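Skidano (robot club)

Skidano is a student robotics club that meets in the evenings during term, and I've been looking after its wiki entry ever since the last editor graduated (so if a fact is wrong, blame me!). The club splits its time between a small arm-building group and a much bigger simulation group, and this page is mostly on the second one because that's where I hang out.

History

The club started as a lunch table of people who liked Gudberg, an older hobby simulator that crashed if you so much as looked at its lighting menu. Once we had nine regular members we got a room, a shelf and a login for the department server. We moved over to Pliler the following April, and I still miss the old menus a little bit.

The house task

Our main project is the house task, where a simulated robot has to find its way through somebody's home and pick up what it's told to. Members write the controller in pairs. A run gets 40 seconds per object, and the clock doesn't stop while the robot is thinking, so slow planners suffer terribly. The practice set holds 1,148 runs at the moment, and first-years are asked to replay plenty of them before they write a line of code - I know, I know, but it helps!

Most of the trouble is in the tight spots. Open floor is easy, and then you get a tiled corner with the right gripper open in front of it, a wall on one side, and a tablet lying on the red floor of the next room, on the far side of a window opening. 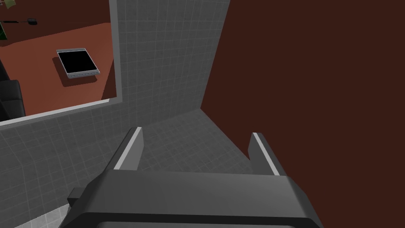 Talha Abbasi wrote on the talk page that the entry makes the planner sound like the hard part, when in his pair nearly all the lost points came from closing the fingers too early. I've left the section alone for now, but it's a fair point and I'd love a paragraph on grip timing from anyone who has one in them.

The Kazmi Cup

Every spring the pairs play off for the Kazmi Cup, which is a coffee mug with a chip in it. Code is due at 9 on Monday morning, and the runs go up on the big screen that same evening.

Related entries
Gudberg (simulator)
Kazmi Cup rules
Pliler setup for new members
Writing your first controller

This wiki uses cookies to keep you logged in. Accept | Settings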